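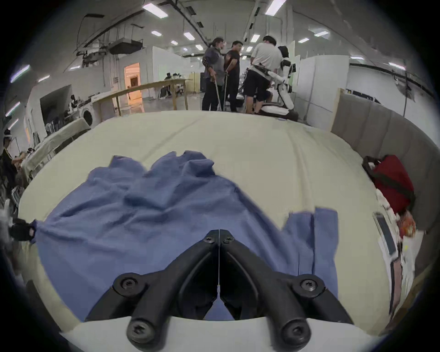 4. Connecting your blog to the Pekstead affiliate panel

Last revised Dec 20, 2019. Applies to panel version 5 and the matching plugin.

Before you start you need an approved publisher account, admin access to your blog, and the publisher ID from your welcome email. The ID is 12 digits long. If you run more than one blog under the same account, finish this section for the first blog before adding the second.

4.1 Install the plugin

1. Sign in to your blog as an administrator.

2. Open Plugins, choose Upload, and select the Pekstead file you downloaded in section 3.

3. Click Install, then Activate. A Pekstead entry appears in the left menu.

4. Open the entry and paste your publisher ID into the first field. Do not type spaces before or after it.

5. Click Verify. The status line changes from Pending to Linked.

Note: If the status stays on Pending for more than five minutes, sign out of the panel, clear the browser cache and click Verify again. Do not request a second ID. Two IDs on one blog will split your clicks and the reports cannot be merged later.

4.2 Join a merchant program

1. In the panel, go to Merchants and type the name into the search box. Zirkberg and Valentini are both open to all publishers. Eltex approves each blog by hand.

2. Read the terms tab. Commission rate, cookie length and the rules on voucher codes are set by the merchant and differ a lot from one to the next.

3. Click Apply and pick the blog you want to use. Only blogs marked Linked are listed.

4. Wait for the confirmation email. You can build links while an application is open, but clicks on them are not credited.

Caution: Some merchants do not allow paid search on their brand name. Breaking this rule closes the program for you and voids any commission still pending.

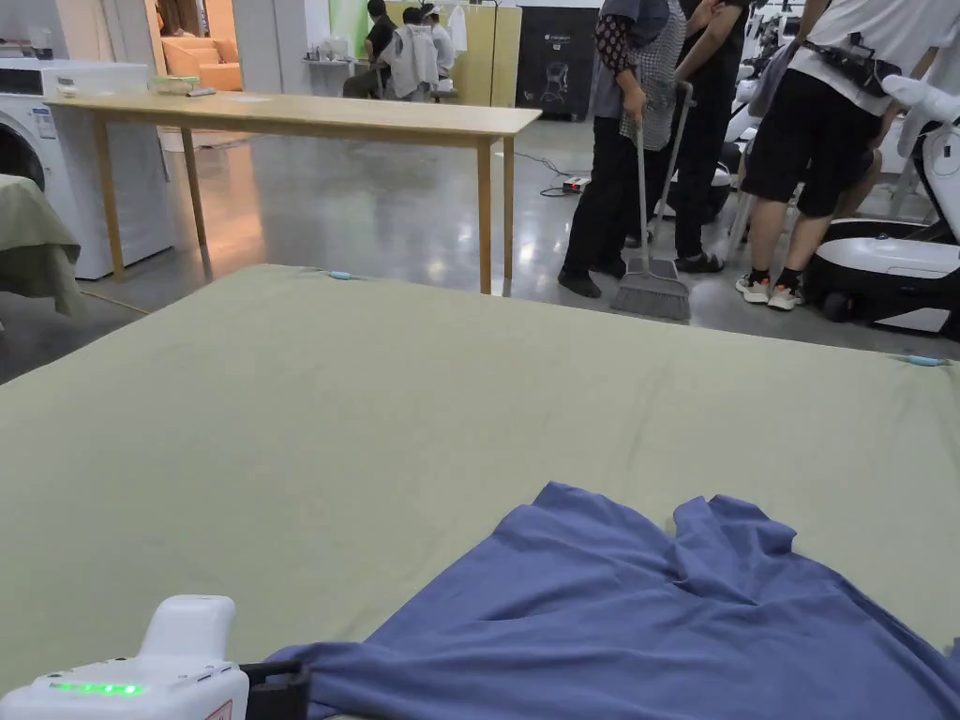 Gaetano Gatti wrote in to ask whether clicks from a newsletter count the same way as clicks from the blog. He had moved most of his Valentini links into a monthly email in August and could not find them in the report. They do count, as long as the merchant's terms allow email traffic and the newsletter has its own channel. Without a channel the clicks are filed under Other, which is hidden until you tick Show all at the top of the report.

To add a channel, open Settings, then Channels, click New and choose Email. Give it a short name with no punctuation – the name becomes part of every link you create for it.

4.3 Create product links

1. Open Links in the panel and paste the address of the merchant's product page.

2. Choose a channel.

3. Fill in the label. Readers never see it, but you will be looking for it in reports.

4. Click Create and copy the short link into your post.

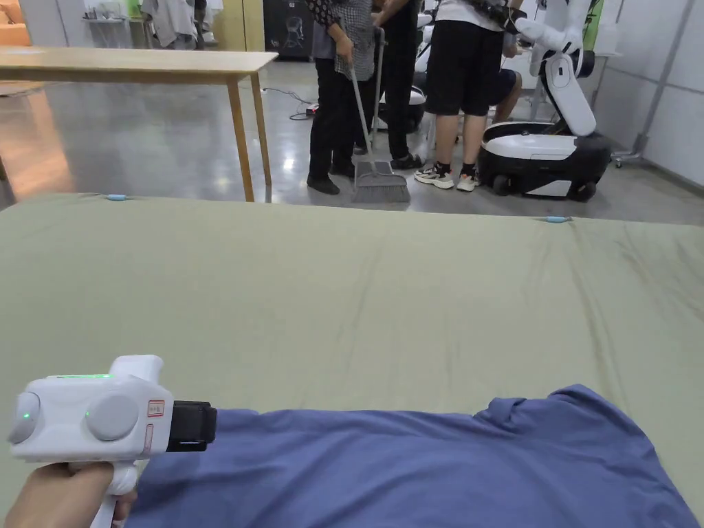 Each link can carry a thumbnail, and each thumbnail needs a text line for readers who have images turned off. Keep the line plain and name the item first. For the photo here, "Blue T-shirt on green fabric" is enough, and there is no need to mention the two light-blue clips along the far edge of the cloth. The field accepts longer text, but some email programs cut it short. Leave out prices, as they go out of date and the panel does not update them.

Note: Mark every affiliate link in a way your readers will understand. A line at the top of the post is the usual method. The plugin can add one for you under Settings, Disclosure, and the wording can be edited.

4.4 Test the connection

1. Open your blog in a private browser window while signed out of the panel. Clicks made while signed in are thrown away.

2. Click one of your new links and check that the correct product page opens.

3. Wait around 19 minutes, then open Reports, Today. The click should be listed with its label and channel.

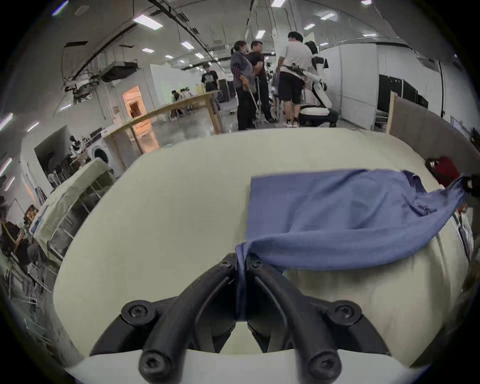 4. If the click is missing, turn off any ad blocker and repeat the test from step 1. Caching plugins can also strip the tracking code, so empty the cache after every plugin update.

5. If it still does not appear, send the short link and the time of the click to Morena Greco at publisher support. Do not delete the link before you get an answer.

Payment details are covered in section 5.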